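31 October 2019

Coating adhesion, Cular primer on galv and mild steel offcuts. Continues from the July sheets.

Panels 1 to 7 came out of the salt cabinet this morning after 645 h. Rinsed in tap water, patted dry, left on the rack for an hour before scribing. Deepika Shetty did the cross-cuts, I did the tape. Same roll of tape as July.

Mild steel panels held. Slight lifting along the scribe on 3, nothing past 2 mm. Galv panels are poor. Panel 5 let go in sheets down to metal, and 6 is nearly as bad. Panel 7 had the etch wash first and is noticeably better, grade 1 on the cross-cut. 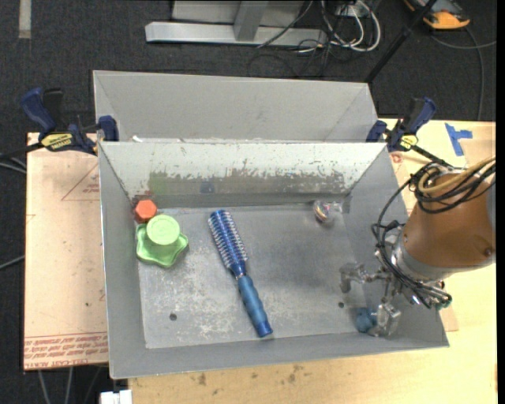
Film build was checked before exposure and sits within spec on all of them, so thickness is not the cause. I suspect the degrease. The Darkholm cleaner was mixed at the weaker ratio for 5 and 6, and the water break test was skipped on both. Should have been caught.

Fotis Margaritis thinks the bake was short. Oven log shows 26 min at temperature for the whole batch, including the steel, which doesn't support that. He wants it rerun anyway. Fine.

To do:
Recut four galv panels, etch wash on two.
Fresh cleaner, full strength, water break test recorded for each panel.
Ask Lonholm whether the primer lot changed after July.
Rescribe 3 on the reverse.

Cabinet is free from Monday.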